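Zonance help desk, ticket thread: order labels printing blank at the bottom
Status: Solved
Product: Zado label printer, bought through the Zonance shop

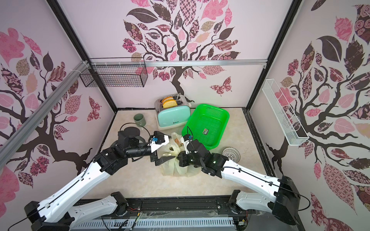
Hello, and thank you in advance for reading all of this, I know I go on a bit! I run a small mail-order business selling tea and jam out of the back of my house, and I've had the Zado since last June without a single complaint. This week it started leaving the bottom third of every label blank. The address comes out lovely and crisp, then the barcode fades away and there's nothing under it but white paper. I have 30 orders waiting to go out, so you can imagine the mood in here.

What I've tried so far:

Turned it off, unplugged it, had a cup of tea, plugged it back in. Same result.

Put in a fresh roll. I buy the Stusby rolls, 1000 labels to a roll, and I opened a new box in case the old one had gotten damp in the pantry. Same result.

Cleaned the print head with the little pen that came in the box. There was some gray fluff on it, which I felt bad about, but the labels didn't change.

Printed the built-in test page by holding the feed button. Now that one came out perfect, all the way down to the bottom edge! So I'm hoping the printer itself is fine and the trouble is somewhere in the computer.

Reply from Zonance support

Thank you for such a thorough write-up, it saves us both a lot of back and forth. You're right about the test page. If it prints cleanly to the bottom, the head and the roller are doing their jobs, and we can leave the cleaning pen in the drawer.

Please open the printer settings on your computer and look at the paper size. There should be an entry for 4 by 6 labels. After a recent update, we've seen some machines switch themselves to a shorter size, and the printer then stops early on every label. While you're in there, check that the scale says 100 percent and that "fit to page" is off. Then print one label only, please, before you send the whole batch.

Customer reply

Well, the paper size was wrong, just as you said. It had put itself on something called "Custom 2" and I've never made a Custom 1, let alone a 2. I changed it to 4 by 6 and the barcode is back, the whole thing, and I was so pleased I did a little dance by the packing shelf.

One small wrinkle though. The labels now print the full length, but everything sits a bit too far to the left, and the first letter of the street name gets shaved off. My own address in the corner says "aşaran Teas" where it should say "Başaran Teas." I can live with that, but I'm not sure the mail carrier can.

Reply from Zonance support

Glad to hear about the dance! The shift to the left is the printer still remembering the old label size. With the roll loaded and the lid closed, hold the feed button until the light blinks twice, then let go. It will feed out a few blank labels while it measures them. After that, slide the paper guides in until they just touch the edges of the roll, without pinching it.

Customer reply

It fed out three blanks, blinked at me, and the next label was perfect, B and all. The guides were quite loose, I must have knocked them when I changed the roll. The orders are all labeled and stacked by the door for the afternoon pickup. I've written the settings on a card and taped it inside the cupboard in case that update comes around again. Please go ahead and close the ticket, and thank you for being so patient with me.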